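Lighting & Fixtures > Small makers and importers

Thread: Moving a table lamp line from halogen to LED, keep the old shades or not?

ninik_bench
Posted Mar 8, 2020
Hi all, long time reader, I mostly lurk in the wiring section. I run Ninik, which is me, a part-timer and a rented unit with terrible heating. We make one family of table lamps and they have always taken halogen bulbs. I want to go to a built-in LED board for the next run and I can't decide whether to keep our spun shades or start over with something wider. Pics first and then the long version, get a coffee. 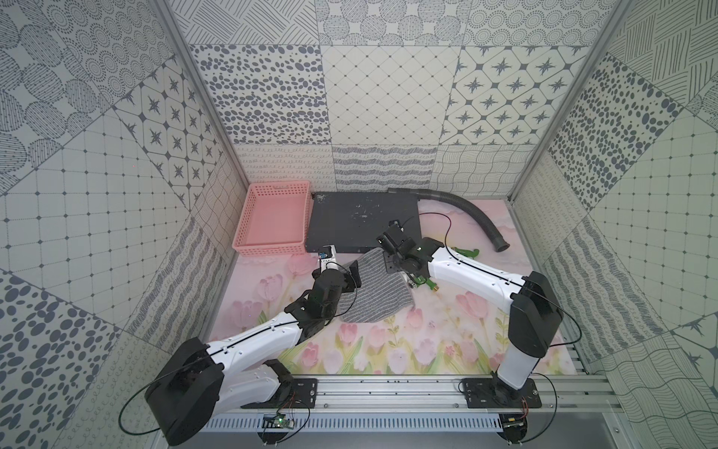
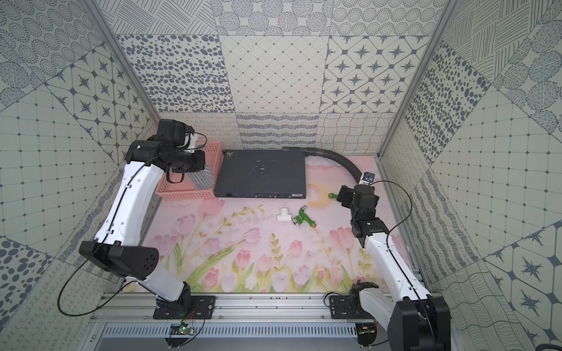
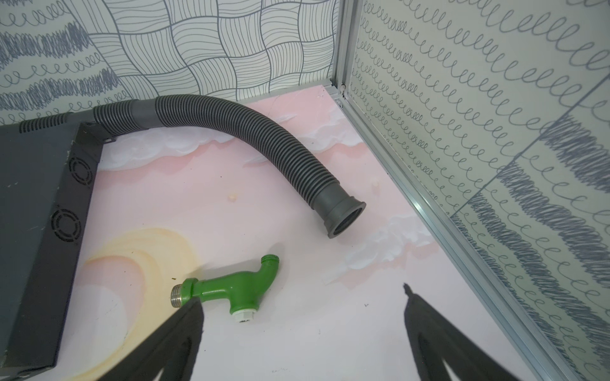 So the shade is the expensive bit. We buy them spun and painted from Sokov, smallest order is 30, and I have more than 69 sitting on the shelf already. They look great with a bulb because the light comes out of the sides of the bulb and hits the inside of the shade, and you get that nice warm bowl. With a flat LED board facing down you lose all of it. The inside goes dull and there's a hard bright circle on the table. My part-timer says customers won't care. I think they will!

Option A is keep the shade and put a frosted dome over the board. Option B is a new wider shade and sell the old ones off as spares. Has anyone been through this?

kernel_panic_lamps
Reply
Option A, no question. You already paid for the shades. We did the same with our Kernel desk lamp and the frosted dome got us most of the way back. The trick is to lift the board up so the dome pokes down into the shade a bit, otherwise the light still misses the sides. We lost a couple of weeks working that out with cardboard tubes and tape.

oldflex
Reply
I'm going to be the grump and say neither. Why build the LED in at all? Put a normal screw socket in it and let people buy a decent LED bulb. When it dies they change it. I have thrown out two lovely lamps because the board went and the maker had no replacement, and I'm still mad about both of them.

ninik_bench
Reply
I hear you oldflex, and I went back and forth on that. The problem is the shade is small and the bulbs that fit either stick out the bottom or flicker on our dimmer. The shops that stock us keep asking for "built in" too, I guess because it sounds newer.

kernel_panic_lamps
Reply
Flicker on the dimmer is the dimmer, not the bulb. Swap the dimmer.

oldflex
Reply
It can be either one. I've had three brands of bulb on the same dimmer and only one of them buzzed. Please don't tell people it's always the dimmer, they'll go and spend money for no reason.

kernel_panic_lamps
Reply
OK fine, it's USUALLY the dimmer.

shadeandhalf
Reply
Has anyone mentioned heat yet? A halogen shade normally has vent holes in the top, and if you bolt a board up there you might be covering them. LEDs run cooler to the touch but the board itself still wants somewhere to dump its heat. We used a thick metal disc with the board screwed to it, thermal paste in between, and left the holes open. Also, get your samples tested again before you sell any. Our old paperwork was for the halogen version and it did not carry over, which was an expensive phone call.

And I'm with your part-timer on the glow, sorry. I sold lamps in a shop for years and people look at the color of the light and the price tag. I don't remember a single person looking up inside the shade.

ninik_bench
Reply
Ha, well, I look up inside every shade, so maybe I'm the odd one. Good point about the vents, ours has a ring of little holes at the top and my sketch covers every one of them. Back to the drawing board on that bit.

kamath_wholesale
Reply
I buy for Kamath, we stock a few small lines like yours. From my side, please make the board replaceable. Two screws and a plug-in connector, and keep spares. If you can tell me a customer can swap it at home I can sell it without the awkward talk. I would also keep the shade. Buyers know the shape by now and a wider one is a whole new product, with new boxes and new photos. And the box costs more than you think.

oldflex
Reply
A replaceable board I could live with. Put the part number on the underside of the base where people can find it.

shadeandhalf
Reply
Engraved or stamped though, not a sticker. Stickers fall off.

ninik_bench
Reply
OK this has been really useful, thank you! I'm leaning toward A, with the dome, the board on a disc and a plug so it comes out. I'm going to make up 25 to start with and leave the rest of the shades alone until I see how they sell. If all goes well they'll be ready in June. kernel, can I ask how far down your dome sits? Ours would need to clear the rim or it'll glare at anyone sitting down.

kernel_panic_lamps
Reply
I'd have to measure it, the lamp is at the workshop. From memory the dome stops well above the rim. Sit on a low couch and look at it before you glue anything, that's where we got caught. I'll post the number when I'm back in.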